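Plestley Neighbourhood House
Building and grounds

Side passage – please sweep as you go

Quick one this fortnight as the printer needs this by lunchtime and half of it is still on sticky notes.

The side passage. Yes, again. It gets the wind straight off the Memon Street car park and everything light ends up in there. Paper mostly. Receipts, raffle tickets, the corners off chip packets. A regular clean still happens on Mondays but that leaves the rest of the week, and by Thursday it's a mess and people are treading it into the craft room carpet.

So. From now on whoever has the last booking of the day gives the passage a quick sweep before locking up. Five minutes, tops. It's been added to the hirer's checklist (blue sheet, inside the kitchen cupboard door), between windows and alarm.

What to use: the long-handled broom with the green bristles. Not the wooden one from the hall, that's for the timber floor and it needs to stay soft and clean. The green one is stiffer and gets into the grout lines, where all the little bits hide. Start at the far end and work towards the door. Dustpan flat on the tile, lip towards you, small strokes. If you go at it too hard the scraps just hop over the top and you're chasing them round the passage.
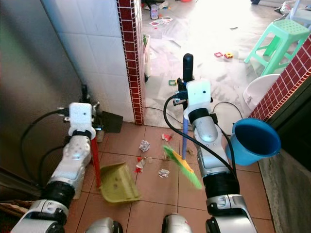 Paper balls and torn scraps on the passage tiles, with the broom and red-handled dustpan on the job.

Paper goes in the yellow-lid bin if it's clean. Anything greasy or sticky, general rubbish. Please don't tip the dustpan into the garden bed, it all blows back in by morning and the parsley doesn't need it.

Mopping is a seperate thing and you don't have to do it. If there's been a spill though, please do. Bucket, warm water, a small splash of the Piretine floor cleaner – one capful, not a glug. Someone used a lot more than that in the summer and the tiles were like an ice rink for 2 days. Sign goes out while it's drying. Wring the mop properly, the old grout takes ages to dry on the shady side.

When you're done, broom goes back on its hook with the bristles off the ground. They splay if they're left standing on them and then we're buying another broom. Dustpan next to it. Mop head up.

Storeroom code has changed too, the old one (3418) no longer works. New one is on your booking confirmation. Please don't write it on the door frame.

Also on the passage: we've had a quote from Zoseo for a brush strip along the bottom of the outside door, to keep leaves and paper out. Comes to $500 fitted, which is more than we hoped. Going to see what the hardware shop has first. If anyone has a spare length of door seal in the shed at home, let the office know, we'd try it happily. Decision in May either way.

And a few loose tiles near the drain. They've been reported. Just step round them for now, and please don't try to prise them up to see whats underneath.

Regular hirers who'd like a run-through of the closing checklist can drop in to the office any morning before ten, or ring and ask for extension 2117. Leave a message if it rings out, we're probably in the passage.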